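Blog > Robots > Shop rules

Dec 31, 2023 – by Kevser Yüksel

Quick one before the year runs out. Been rewriting our sim rules for the Gestard tasks and want them down somewhere before I lose the sticky note.

Rule one, name the object the same way everywhere. Shaker is shaker. Not "salt", not "bottle_new". Huang and I lost a whole evening to that.

Rule two – write the grasp down before you run it. Which end points where, where the fingers close. If it isnt in the sheet it didn't happen. 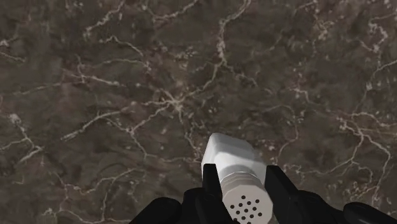

Shaker in the gripper over brown marble, wrist view.

Rule three, busy countertops stay in the test set. Plain grey makes everybody look good. Veined stone is meaner and I like it for that.

Rule four, log the seed. Every run. Seed 1231 is the one I keep going back to and I only have it becuase Bevier nagged me.

Still arguing over drop height. The Brorkbridge people want one fixed number, I want a range. Will pick that up in January, 18 tasks left to relabel first. Ugh.

Contact | © Kevser Yüksel | Back to top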